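Workshop notebook, 4 August 2019
Bedding dust trial, bench two

Started the second round on the Litix sachets. The claim on the sleeve is that one sachet between mattress and sheet keeps house dust down for a season. I have my doubts and have had them since April, when the first round gave us numbers you could read either way.
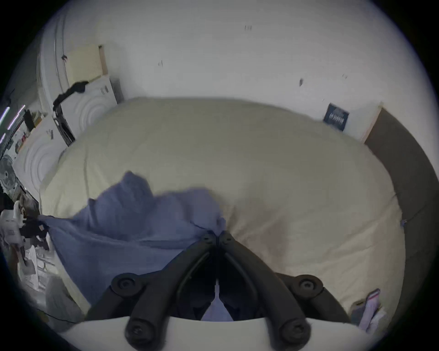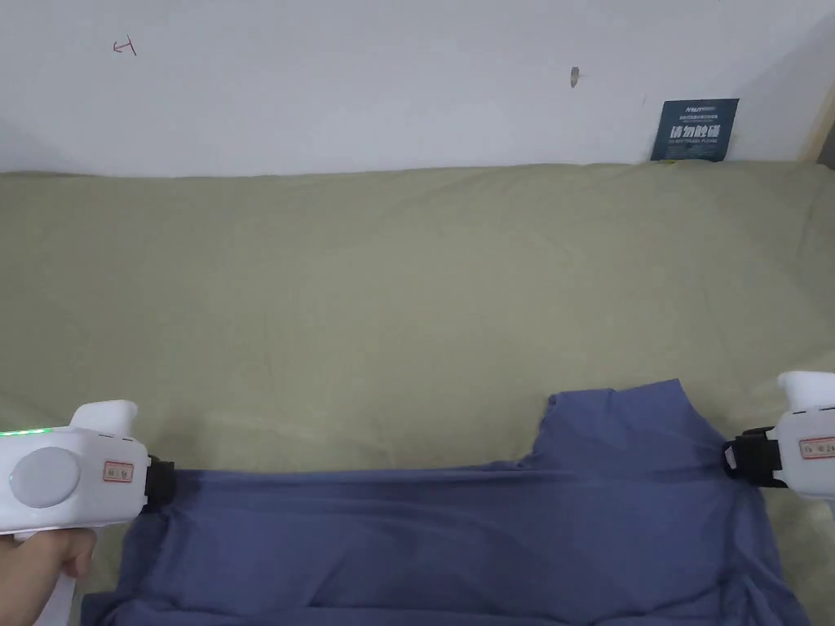

Photos: workshop shared folder, bedrooms

Where we left it in April: four beds, two with sachets and two without, vacuumed through a filter sock and the socks weighed before and after. The sachet beds came out lighter on dust, and the sales sheet made a meal of that. But both sachet beds were in the rooms with hard floors and both plain beds were in the carpeted ones. I wrote this in the margin at the time and it didn't make it into the summary. It should have.

Changes for this round:
- swap the sachets into the carpeted rooms
- same vacuum head for every bed, no substitutions halfway
- socks left overnight in the dry cabinet before weighing, both times
- no looking at the room list until the weights are written down

The balance is the next headache. The Engelhardt was fine in the morning and then wandered after lunch, right when the roller door went up. I put the 200 g check weight on and it settled, then crept again. Moved it off the bench to the stone shelf and it behaved. Anything weighed on the bench this afternoon has a line through it and will be done over. If you want the Engelhardt back on the bench, check it with the door open first, and write down what you get.

Read the Atus report again with a coffee. It gets quoted at us as proof the sachets work, and I don't think it says so. They ran the powder in a sealed jar, shaken, with fine test dust. A jar is a long way from a bed somebody turns over in all night. They also give the result as a percentage with no starting weight, so a big drop could be a big drop in very little. I've asked for the raw figures. The last time we asked, we got the brochure again in a different colour.

Sock weights so far, stone shelf only. The first blank gained 3 mg just from being handled, and the second gained 4. That is worrying, as some of the differences we were arguing over in April were about that size. Gloves from now on, and the blanks go through the whole routine including the walk down the hall.

On the smell: the sachets smell strongly of something like cloves and I suspect that is most of what people are paying for. A room that smells clean gets called clean. No way to weigh that, but it does mean we shouldn't be asking people whether their room feels less dusty and putting the answers beside the weights.

Cost, for whoever picks this up. Jurton want $590 for the next carton and they'd like us to commit to a repeat order. I'd hold off. We have enough sachets to finish the swap, and if the swap shows nothing we'd be sitting on a cupboard full of cloves.

To do:
- reweigh the crossed-out socks
- find out who took the good vacuum head (the grey one)
- new label roll, the old ink rubs off with the gloves on
- chase Atus for starting weights
- put the floor type on the room list, in its own column this time

Stone shelf balance left on overnight, cover on. Please don't switch it off at the wall.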